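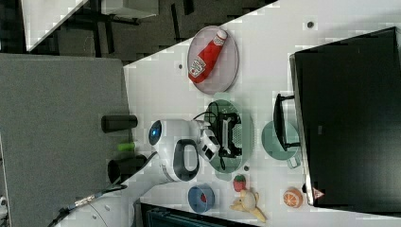 Dahlgren play food and dish set: four months in

Rating: 4 out of 5

I bought this set in August for my daughter Uta, who was two and a half and had started cooking for everyone in the house. Her cousin had a wooden set that she always went for when we visited. I wanted something lighter, because Uta throws things, and I didn't want to spend much. The Dahlgren set was $30 with shipping and came on a Tuesday in a plain brown carton with the item number, 1401, stamped on the side.

The dishes first. They are plastic and close to the size of regular kids' dishes, so a play fork doesn't look silly next to them. The oval green plate gets the most use at our house. It's long enough to work as a serving platter, and Uta puts anything on it that she considers dinner. The round pink plate is see-through. It shows scratches more than the green one, and after a few weeks there was a cloudy patch in the middle that I couldn't get out with dish soap or baking soda. The blue bowl has held up with no marks at all. The light green mug tips over if it gets bumped. The handle is big enough for an adult finger, which I appreciate when I'm served six cups of coffee in a row.

I washed all of it in the top rack for the first month. Nothing warped. The directions say hand wash only, so do that if you want to be careful.

The food is a mixed bag. The strawberry is the best piece, a good red with a green top, and Uta knew what it was right away. It's small, though. If you have a child who still puts things in their mouth, keep it up high or leave it out. The half orange has the segments showing on the cut face, and she likes to squeeze it over the bowl for juice. I would have liked two halves that fit together.

The bananas are soft, a plush bunch in yellow. They pick up lint and dog hair and have been through the washing machine twice in a mesh bag. They came out fine, a little flatter than before. My mother-in-law, Ingegerd Sandberg, thinks they should have been plastic like the dishes. I disagree. They are the only thing in the set that makes no noise when it lands on the floor.

The ketchup bottle is red with a white cap. It doesn't stand up well on carpet and spends most of its life lying on a plate. The label on ours started lifting at one corner in the second week and I put a dab of glue under it.

Storage is where the set loses a star. It comes with nothing to keep it in, and the carton falls apart after it has been opened a few times. The plates don't nest because one is oval and the other is round. I ended up using a Garkwood bin I already had, 12 inches deep, and everything fits if the oval plate goes in on its side. If you have to buy a bin, add that to the price.

I also tried the Tristinura set that my friend Hala Sleiman has for her twins. It has more pieces, but they are thinner, and two of her plates had cracked by the time I saw them. The colors are nicer on that one. For one child I'd still pick the Dahlgren.

I emailed the store to ask if you can buy single replacement pieces. A person named Amparo wrote back the same afternoon and said no, only full sets. So if you lose the strawberry, you've lost the strawberry. Ours has been under the couch three times.

Would buy again at this price. I would not pay more than $30 for it.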